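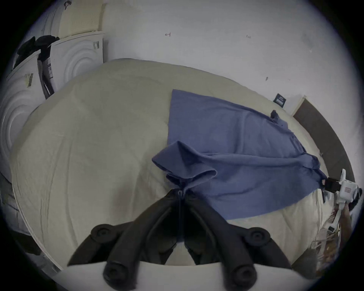 Shahram Salehi objected early on that a cloth demonstration is only as good as its slack, and that we were recording the slack badly. His point, made while we were still planning the Arkau collection, was that a person with two free hands keeps adjusting tension without noticing, and that a policy trained on such data will copy the path of the hands and miss the adjusting. Vira Prokopenko held the opposite view: if the tools are stiff enough, the adjusting shows up in the path. Much of Section 4 is an attempt to find out which of them was right.

Figure 3. Two-handed cloth handling with a pair of hand-held grippers. A fold of blue cloth is held between the black fingers of the near tool while the second tool grips a far corner.

4.2 Demonstration procedure

All demonstrations were given by hand. The demonstrator holds one gripper in each hand and does the task directly, with no robot present. We chose this over remote control after a short trial in August, in which the same people folded the same items through the Floltow teleoperation station. Remote control gave cleaner joint data, but the demonstrators tended to stop between steps and let the cloth settle, and those pauses carried over into the trained policy. With the hand-held tools the pauses mostly went away.

Demonstrations were recorded in furnished homes in Nudville. We did not clear or standardize the rooms. Beds, couches and tables were used as they were found, and the background was left alone. Each demonstrator received one page of instructions, which gave the starting state (cloth spread or dropped on the surface) and the end state (folded, hem facing the demonstrator). The order of steps in between was left open. In total, 41 demonstrators took part and recorded 4,000 episodes, of which 81 were thrown out for tracking loss.

4.3 Grasps on folds and corners

We separate two kinds of grasp. In a corner grasp the jaw closes on a single corner, and the held point is easy to find again in later images. In a fold grasp the fingers pinch up a bunch of fabric away from any corner, and the held point is hidden as soon as the jaw closes. Figure 3 shows both at once. Pairs of this kind are common when the cloth is being pulled straight, and they are the hardest case for the model, as the line of tension runs between a point it can locate and one it has to guess.

For each episode we labeled the grasp type on both sides and marked the intervals in which the cloth was taut. Labeling was done by 2 annotators working apart from each other. Most of their disagreements were on the start of a taut interval – the end is usually clear, but the start is a matter of judgment.

4.4 Treatment of slack

To test Salehi's objection we trained the Asadi policy twice on the same episodes, once with gripper paths only and once with the taut intervals added as an extra input. The second version pulled less hard on fold grasps and dropped the cloth less often. On corner grasps we saw no clear difference. We read this as partial support for both positions: the path seems to be enough when the held point is visible, and falls short when it is buried in a fold. Thin fabrics were not tested separately, and the labels for very short pulls should be treated with care.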